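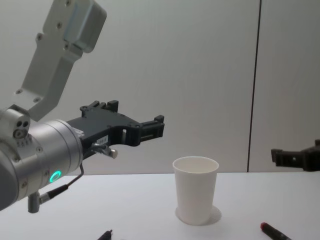 *A white cup and two markers on the table.*

So I finally did the Brultex open day! I've driven past that mill on my way to Lultia for years and always assumed it was shut. They make wool blankets, mostly the heavy striped kind, and one Saturday-ish morning in July they open the gates and let people like me wander around asking dumb questions.

The drive was 71 miles and I left too late, so I missed the 9:30 tour and got bumped to the 11:00 one. Fine by me, I had a cinnamon roll in the Van Dusen parking lot (the garden center across the road, they let mill visitors park there) and still got in line early.

## The weaving floor

It's LOUD. They hand you foam earplugs at the door and you should really put them in, I tried to be tough and lasted one loom. There's a wide one near the back that does the king-size blankets, and the guide said the warp on it was set up with 559 ends in the border section alone. I don't weave, but a woman beside me gasped, so I'm guessing that's a lot.

My favorite part was the mending bench. Every blanket gets pulled over a slanted board with lights behind it and somebody checks it for skipped threads, then fixes them by hand with a needle. I could've stayed there all day. The wool smells a bit like a wet sweater and a bit like machine oil, and my jacket still has it.

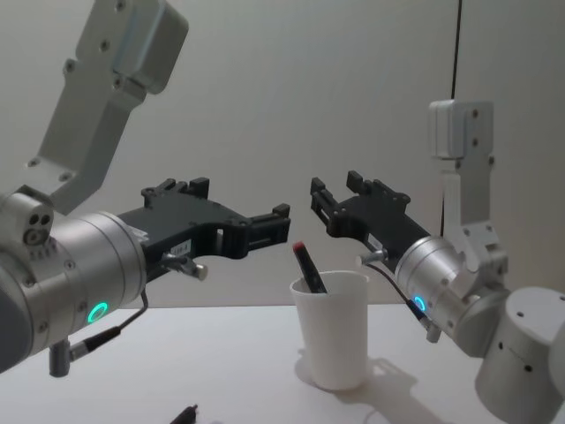
*Robot arms on both sides, white cup in between.*

After weaving comes washing, and they only let us look through a window because the floor gets slick. The blankets go in stiff and scratchy and come out soft, with a lot of shrinking along the way. We got to feel a before and an after piece and I wouldn't have guessed they were the same cloth.

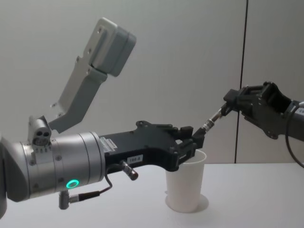
## Lunch and the seconds shop

Lunch was the Patel food truck by the loading dock, chickpea wraps and a mango thing I went back for. Bring cash, their card reader kept dropping out.

Then the shop, oh boy. Seconds are marked way down, and most of the flaws I had to hunt for. I had a hard limit of $200 and walked out having spent $153 on a green striped blanket and two crib-size ones (baby shower presents, now I'm done until spring). The good plaids were gone by 1:00, so do the shop first if plaid is your thing.

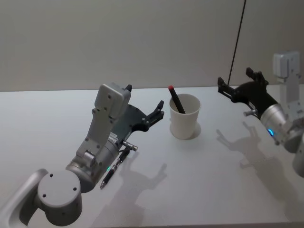 *White tabletop and a plain wall.*

Restrooms are up a flight of stairs, and the elevator is by the office if you need it. I'd go again next July, on the early tour this time, and with a bigger trunk.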